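Trulurix Two-Arm Carton Study: Set-Up Guide

Section 4. Recording carton contact sessions

By now the arms are mounted, the cameras are streaming and you have a working login for the session server. Now comes the fun part! This section takes you from a bare table to your first set of recorded episodes, ready to feed to the contact model we call Kirnero.

A quick word on why we record the way we do. Our first models learned almost everything from the overhead view, and they were very good at getting near a carton and pretty poor at the last little stretch. Adding a close view of the fingertips changed that more than any tweak to the network did. In the April runs, the two-view version used 135 episodes to match what the overhead-only version needed 3,000 to reach. We were thrilled, and a bit suspicious, so Kwaku Baidoo repeated the whole comparison at the Wimcombe bench with a fresh calibration. Same picture. So please treat the close view as the one that matters most.

4.1 Prepare the work surface

1. Spread the blue cloth over the whole table. Wrinkles are fine and we keep them in the data on purpose, but a fold tall enough to catch a fingertip should be pressed down.

2. Place the closed carton near the middle of the cloth, long side across the overhead view. Used cartons are welcome. Scuffs, old tape and torn paper give the model something to deal with.

3. Check that the printed codes on the front face can be seen by the close camera. They aren't used for tracking, but they make it much easier to line up clips later.

Note: Don't swap cartons in the middle of a set. Start a new set and enter the carton's name in the Abugri log.

4.2 Set the approach

4. Bring the gripper toward the carton at the slow speed setting. Stop while you can still see background between the fingertips and the cardboard.

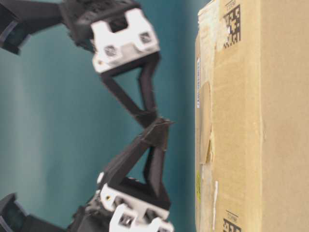

5. Save this pose as "near". The gap doesn't have to be the same every time, and in fact a little spread helps a lot – the model learns to close the distance instead of memorizing it. What you do want is a pose the arm can hold without drifting. Watch the live view for a slow count of 10 before you save.

6. Open the joint panel and confirm that both finger readings change smoothly when you jog them. A reading that jumps usually means a loose servo plug.

Caution: Keep hands off the table whenever the motors are powered. The fingers are light, but the arm behind them is not.

4.3 Record contact

7. Press Record, then move forward until the tips touch the carton. Go gently. You're after a light pinch at the edge.

8. Hold the pinch for 2 seconds. This short hold turned out to be the best part of every clip for training, and cutting it made our scores drop right away.

9. Back off along the same line and press Stop. If the carton slid, keep the episode anyway and tick "moved" in the log. Failed tries are useful!

10. Look through the close-view clip at half speed. The fingertips and the carton edge should both stay in view during the hold. If they don't, adjust the camera aim and record again.
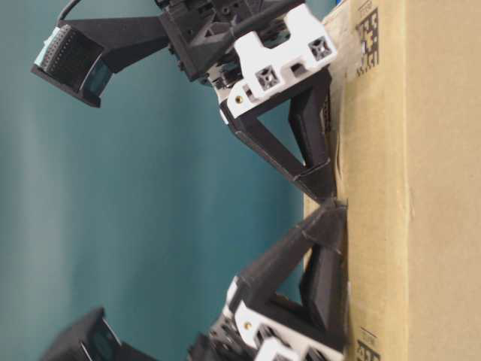

4.4 Add the loose-piece task

Once the contact set is done, you can go on to the part of the study we're most excited about, where one gripper holds a small piece of cardboard near the carton. It tests whether a model trained on edge contact carries over to something thin and free to tilt. So far it does, better than we had hoped, though our sample is still small.

11. Clear the last pose from memory and send both arms to rest.

12. Set the roll of masking tape flat on the cloth beside the carton. It stays there through the task as an extra object for the model to ignore.

13. Put the cardboard piece between the open jaws with the motors off, step back, then power up and close slowly until it stays put.

14. Check the overhead view. You should be able to find the carton, the tape and the held piece without guessing. Run the cable check from Section 3 again too, as cables lying on the cloth tend to creep toward the grippers.

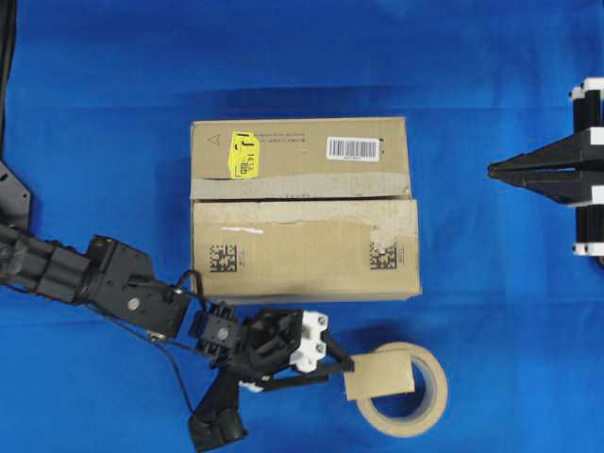 4.5 Save and upload

15. Name the set with the carton name and your bench name, such as "tan-wimcombe". Avoid spaces.

16. Click Verify. Kirnero compares the time stamps of all the views and flags any episode where they disagree. Flagged episodes can usually be fixed with the Realign button.

17. Upload, and wait for the green check before you close the lid on the recording laptop.

Note: Sets made before May 27, 2023 use the older joint order. Convert them first with the tool in Section 6.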